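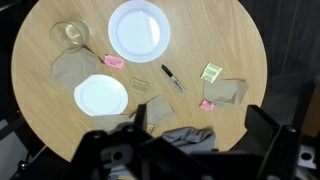
I help out with a robotics club on Sunday afternoons, and I'd like to say something unpopular with about half the parents: I think we should stop entering the big maze competition and spend the whole year clearing a table.

I can hear the groans already. The maze is fun! There's a crowd, there's a clock, there's a trophy the size of a toddler. Our lot went to the Prurard heats last spring and had a lovely day out, and I ate far too many crisps in the stands. But the maze is the same maze every year, give or take a wall, and by now the winning code gets handed down like an old school blazer. Our newest members changed 2 lines of it and came fourth. What did they learn? How to change 2 lines, mostly.

The table is another matter. We call the project Gillar (the name came out of a vote, don't ask) and the job sounds like something you'd nag a teenager to do. Plates, a glass, napkins, a few sachets, somebody's pen. Pick them up, put them where they belong. Anyone can understand it in five seconds and nobody gets it working in an afternoon.

Take a napkin. A plate is a plate whichever way you turn it, but a crumpled napkin is a new shape every single time. Cloth is worse – fold it, drop it, and you may as well have a different object. A clear glass is mostly reflections. A small brown bit of paper on pale wood is hard enough for me to spot, and I've got my reading glasses on. The club had a proper argument over whether you'd grab a marker by the middle or near one end, and it went on right through the biscuits. I've never once heard an argument like that about the maze.

The students also have to write down what "tidy" means, which I love. Is a pen rubbish? Is a sachet? Do you stack the small plate on the big one, or the other way up? The first version of the rules fitted on a sticky note. The version we have now runs to 565 words and still says nothing sensible about spoons.

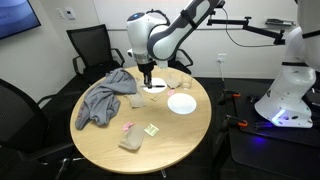 But what about the prizes?

This is the bit I get stopped about in the car park. Prarach puts up 700 pounds for the regional maze winners, and that would buy us a lot of bits. Fair enough. We've never won it, though, and the entry fee is 50 pounds every time we don't. I'd sooner put that in the tin and buy more cups to drop.

Parents also worry there's nothing to show at the end, and I do have some sympathy there. A medal looks good on a form. "Moved a napkin" looks a bit thin. My answer is that we should get better at showing it. Invite people in, give them a go at messing up the table, let the students explain what they tried and which bits are still going wrong. The Gallegos club does an open evening along those lines and people stay for ages, asking questions, poking at things, eating all the cake.

And I'm not against competitions as such! If somebody ran one where the table was laid differently for every team and you only saw it on the morning, I'd have the forms in by teatime. Until then, I'm voting for plates. The meeting is in April, straight after club, and yes, you can bring the toddler-sized trophy if you want to wave it at me.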